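Chore Watch: The Laundry Gallery
Can a machine do it yet? August edition

Welcome back to my slow, very unscientific tour of household jobs and the gadgets that want to take them off our hands. Last time it was dishes, and wow, did you all have feelings about dishes. This time I'm doing laundry, and mostly the end of it, the folding and stacking and putting away, the part that sits on my bed until I need the bed.

I've been collecting these for a while and I've got 161 emails from readers in a folder called "socks," so thank you, keep them coming (please stop sending me the one about the sentient dryer). Same format as before. One chore per entry, a line or two from me, a yes, a no or a "sort of."

Scroll on down!

1. Washing
Yes, and it's been yes since before my mother was born. You put clothes in a drum and walk away. I only include it because Oriana Mansilla wrote to say that I always forget the washing machine is a robot, and fine, Oriana, you win. Mine is a hand-me-down and it walks across the floor on the spin cycle, so it even has legs.

2. Drying
Also yes. I tried the Kivatus with the moisture sensor at my cousin's place and it stopped when the towels were done, and they really were done. Jeans, less so. The waistband was still damp and I wore them anyway.

3. Sorting
Sort of. Claltix has an app that looks at your pile through your phone and tells you what goes with what. It got my whites right and then put a red dish towel in with them, so I'm calling it a draw. I'd let it do the darks.

4. Picking up one piece of cloth
This is where it gets hard, and it's my favorite part of the whole subject. A mug keeps its shape when you grab it. A cloth lying flat gives you nothing to hold, so you have to get a little fold started between two fingers and lift from there, and then the rest of it hangs however it likes. Two yellow fingers on a white cloth, with the folded stacks waiting further up the bed:

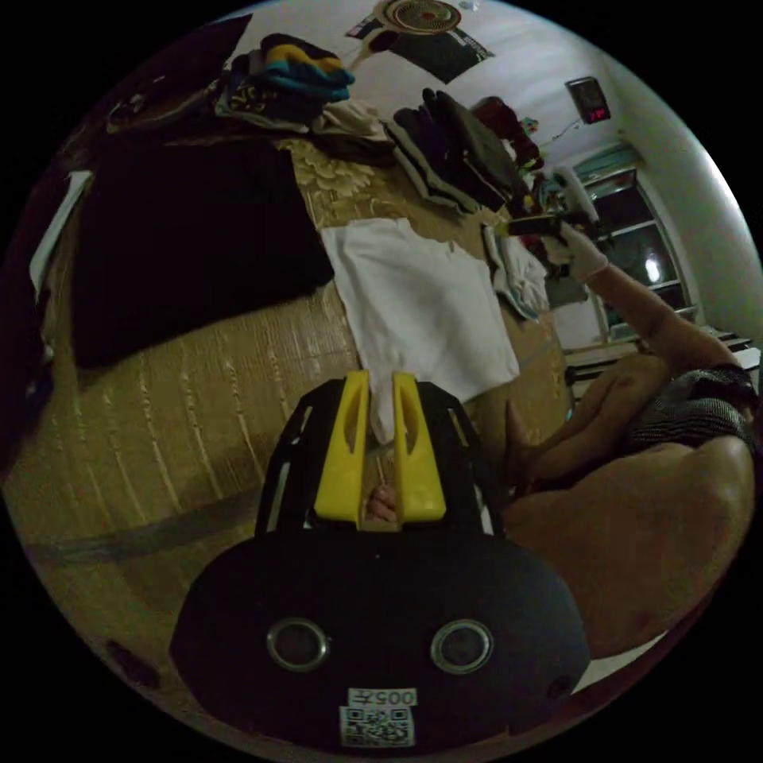 5. Folding
Sort of, if you have all evening. The Stamidus folding box wants each shirt clipped in at the shoulders first, and by the time I've clipped in a shirt I could have folded it (badly, but still). I gave it 8 T-shirts. It did a lovely job on six, made a kind of burrito out of the seventh and refused the last one. No idea what that shirt did to it.

And towels! Everyone shows off with towels because a towel is a rectangle and it's on your side. Show me the fitted sheet. I will pay good money to watch a machine meet a fitted sheet.

6. Stacking
Closer than I expected. Once a thing is folded it behaves more like a book than a cloth, and you can slide something under it. My trouble is that my stacks are all different sizes and they sit on a mattress, so everything leans. A reader who works at a linen service in Alarcón says they stack pillowcases by machine all day long, on a nice hard table. I don't have a nice hard table. I have a bed and a chair with a coat on it.

7. Matching socks
No. I tried spreading them out and using the Claltix app again and it told me I had 137 singles, which felt personal.

8. Putting it all away
No, no, no. Drawers that stick, hangers that tangle, a closet rod that's already full. Everything I've seen so far stops at the stack, and so do I most weeks.

So that's laundry. Two yeses, both of them older than I am, and the rest I'm still doing myself with a podcast on. If somebody sold me a thing tomorrow that folded and put away, slowly, overnight, with a few burritos in the mix, I'd spend 1000 dollars on it and not complain about the burritos.

Next up is floors, including stairs. Send me your stairs.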